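Distamia Flowers > Kids' Corner > Why do poinsettias turn red?

Why do poinsettias turn red?

By Cremilda Aguiar

Every winter the front of our shop goes completely red. There are poinsettias on the steps, poinsettias on the counter, and one winter there was one in the sink because I ran out of places to put it. And every winter kids come in with a grown-up, look at all that red, and ask me really good questions. A boy named Sohail asked if we paint them. (We don't! I have seen blue glittery ones in other places, though, and those really are painted or dyed.)

So I thought I'd write down the answer, which is a little bit strange and has a lot to do with bedtime.

First, how do you say it?

I say poyn-SET-ee-uh. Lots of people say poyn-SET-uh and everyone knows what they mean, so pick the one you like. Scientists call it Euphorbia pulcherrima, and the second word means "most beautiful." I think that is a very nice thing to be called.

The red parts aren't the flowers

Go up close to a poinsettia and look right in the middle, where all the red parts meet. Do you see some little yellow and green bumps, like tiny beads? Those are where the flowers are. They're so small that most people walk right past them.

The big red parts are leaves. They're a special kind called bracts (it rhymes with "facts"). If you look at a red one and then a green one lower down on the same plant, you'll see they have the same sort of shape and the same lines running through them. Those lines are called veins, and they carry water and food around the leaf.

Why would a plant want red leaves? Well, the real flowers need visitors. They need insects or birds to come by and carry pollen from one flower to another so that the plant can make seeds. But if your flowers are no bigger than a bead, who's going to notice? The bright leaves work like a big sign on a small store. Come in, we're open!

How a plant knows what time of year it is

A plant doesn't have a calendar, but it can sort of measure how long the night is. It has something in its leaves that reacts to light, and when the dark lasts long enough, the plant gets the message that winter is coming.

Think about where you live. In summer you might have to go to bed when it's still light out (so unfair, I remember it well). In winter it can be dark before dinner. Poinsettias notice that too. In the summer they just make green leaves, one after another. Then fall comes, the nights get longer, and the new leaves at the top start to come in red.

At the Inmont greenhouse, where ours are grown, they don't take any chances. Laurier Arsenault grows them, and his rule is 13 hours of dark every night, until the color has come in. In the evening he pulls a huge black cloth over the plants like a blanket, and in the morning he pulls it off again. He calls it tucking them in. I went along to help once and got my foot tangled in the blanket, so now I mostly watch.

It has to be really dark, too. If someone leaves a lamp on, the plants can get mixed up and stay green. Laurier once had a row of plants by the door that wouldn't turn red, and he couldn't figure it out until he stopped by at night and saw the parking lot light shining right in on them. The next day he hung up an old curtain. 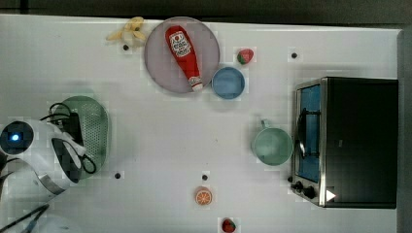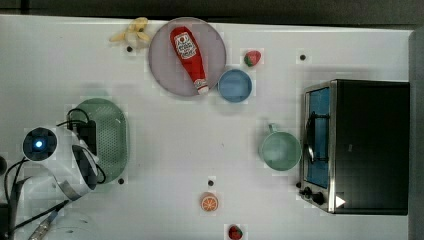
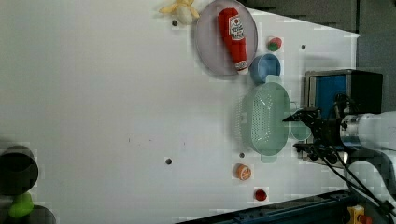
A red ketchup bottle lying on a round plate, with a toy banana close by.

Where does the green go?

Leaves are green because they have green stuff in them called chlorophyll (KLOR-uh-fill). Chlorophyll catches sunlight and helps the plant turn it into food. It's very busy stuff.

When the long nights come, the top leaves of a poinsettia stop making so much chlorophyll and start making a different color, which is red. The green leaves lower down keep doing the cooking for everybody. That's why you should never pull off the green leaves, even if you think it would look better all red. The plant would get hungry.

If you catch one at the right time you can find leaves that are halfway, with red blotches on green or green veins on red. Those are my favorites and I usually take one home before anyone can buy it.

Not all of them are red, by the way. There are pink ones and creamy white ones, and some with spots that look like somebody flicked a paintbrush. We had a pale yellow kind last year that Shagufta Ansari, who works here with me, said looked like butter. I couldn't stop seeing it after that.

Where do they come from?

The first poinsettias grew wild in Mexico and Central America, and they still do. The wild ones don't look much like the one on your table. They're tall, skinny shrubs, and they can grow higher than the ceiling in your bedroom! People in Mexico call the flower Nochebuena, which means Christmas Eve. Long before anybody put them in pots, the Aztec people used the red leaves to make dye.

Can I eat one?

No, please don't. People used to say poinsettias were super poisonous, and that was wrong, but they can still give you a yucky stomachache. They also have a milky white sap that comes out if you snap a leaf, and it can make your skin itch. Wash your hands if you get some on you. Keep the plant away from cats who like to chew things, too.

How to look after yours

Put it near a sunny window, but don't let the leaves touch cold glass. Poinsettias come from a warm place and they hate being chilly.

Before you water it, stick your finger in the soil. If it feels dry, water it. If it feels damp, leave it alone and check again tomorrow. More poinsettias die from too much water than from anything else I can think of.

If the pot is wrapped in shiny foil, ask a grown-up to help you poke 3 holes in the bottom of the foil and stand it on a saucer. That way the extra water can run out.

Keep it away from the heater and the front door.

Can I make it turn red again next year?

You can try! It's a long project. Keep watering it through the winter, and in May ask a grown-up to trim it back and give it a bigger pot. It'll be a plain green bush all summer. When fall comes, cover it with a big cardboard box every evening before dinner and take the box off after breakfast. You have to do it every single day for two months or so, and you can't peek with a flashlight.

Tariq Awan's class did this last year with one plant on the windowsill. It came out red on one side and mostly green on the other, and they brought it into the shop to show me. They named it Skusero. It's on their windowsill again now, under its box.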